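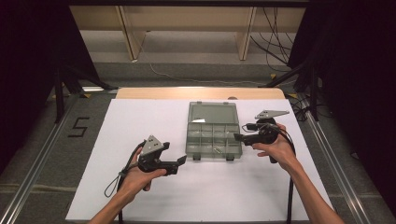
Photo: Zulmira Cunha

Home | Modules | Reading list | Timetable | Contact

Sorting things out: notes for session 8

Hello again, all. I promised I'd type these up before Tuesday and I have, just, with a cup of tea going cold next to me. They follow what I said in class, more or less, plus a couple of bits I forgot.

We were talking about classification, or why people put things into groups and what happens when something won't go. I started you off with the kitchen drawer exercise (empty it, group it, compare with your neighbour) and I loved how cross some of you got about the corkscrew! Is it a tool? Is it cutlery? Does it live with the tin opener because they both open things, or with the wine glasses because that's when you want it? Both answers are fine. Grouping by what a thing is and grouping by when you use it are two different systems, and most homes run both at once.

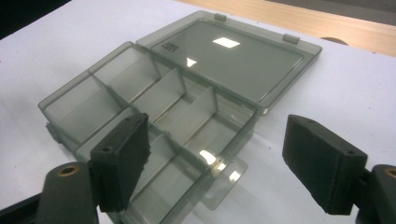 Libraries have the same headache, only with more shelves. A book on the history of bread could go under cooking, farming, religion or trade, and it can only stand in one place. So somebody picks, and after that the catalogue has to do the work of pointing everyone else to it. My old example is the Ramalho collection, where I had my first job: 475 pamphlets, arranged by the height of the paper. Tall ones at the bottom. The oldest was dated 1676 and sat next to a bus timetable, and I still think that's rather lovely, though it was murder if you wanted anything on a particular subject.

Then we got on to the "miscellaneous" problem. Every system grows one. If your leftovers group is the biggest group you've got, go back and look at your headings, there's probably a proper category hiding in there. Mine had 33 items in it last time I did my own desk, and nearly all of them turned out to be stationery.

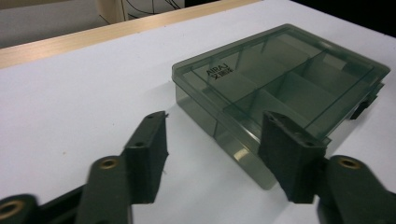

For next week, please read the Drekeck chapter, at least as far as the part on overlapping headings (skip the appendix, it's dreadful). Then pick a shop you know well and write a page on how it arranges its stock. Where are the eggs? Who decided? Bring it on paper if you can, as we'll be swapping.

Zulmira

This site uses cookies to remember your settings. Accept | Manage choices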